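Préparer la salle de bain d'un logement loué entre deux séjours

Mis à jour le 2020-11-13

Je loue un petit appartement à Vendholm depuis le mois d'octobre. Voici ma méthode pour la salle de bain, qui me prend 19 minutes si je ne suis pas dérangé.

1. Aérer et enlever le linge
Ouvrez la fenêtre avant toute chose. Le linge utilisé part à la machine, même s'il semble propre. Pour la barre, je mets une seule serviette, pliée en deux dans la longueur.

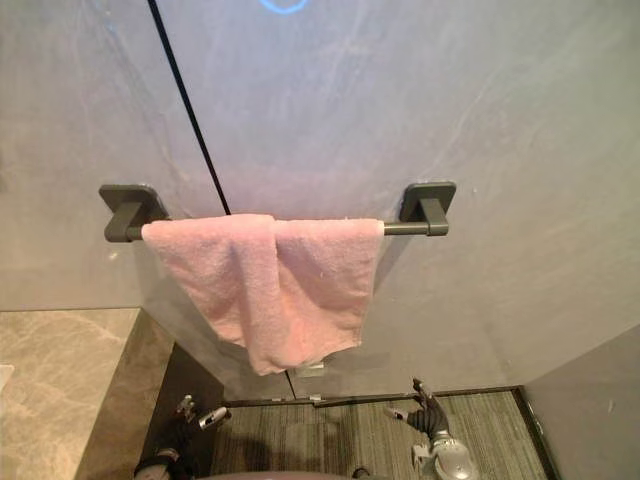
Rätsep m'écrit qu'il vaut mieux en laisser deux par personne, sinon les voyageurs prennent celles de l'armoire. C'est vrai pour les séjours longs, je le fais à partir de quatre nuits.

2. Laver le plan de toilette
Le marbre ne supporte pas le vinaigre ni les produits contre le calcaire. Prenez du savon neutre, de l'eau tiède, et séchez tout de suite avec un chiffon doux.

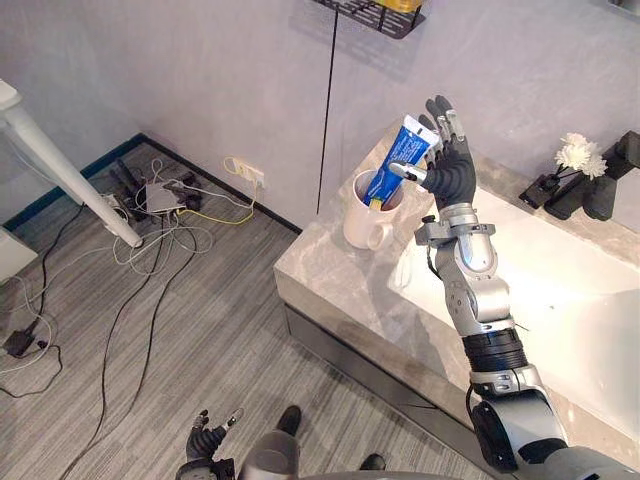

Dentifrice et mug blanc sur le plan de toilette.

3. Contrôler les petits produits
Un tube commencé, je ne le laisse jamais au voyageur suivant. Regardez aussi la date du savon liquide.

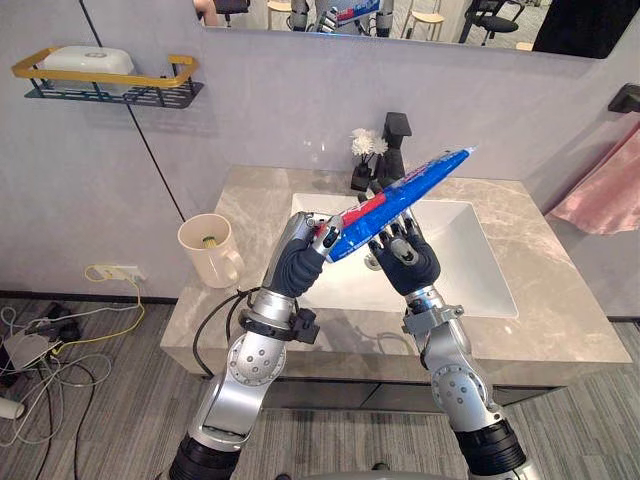
Le tube de dentifrice, bleu avec une bande rouge.

Lavez le mug à l'eau très chaude, et remettez-le à l'endroit seulement quand il est sec.

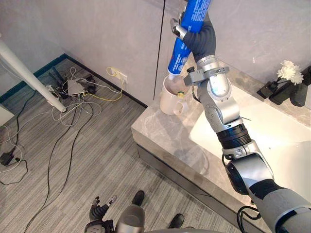
4. Finir par le sol
Passez l'aspirateur du fond vers la porte. Vérifiez la bonde de la douche, puis fermez la fenêtre.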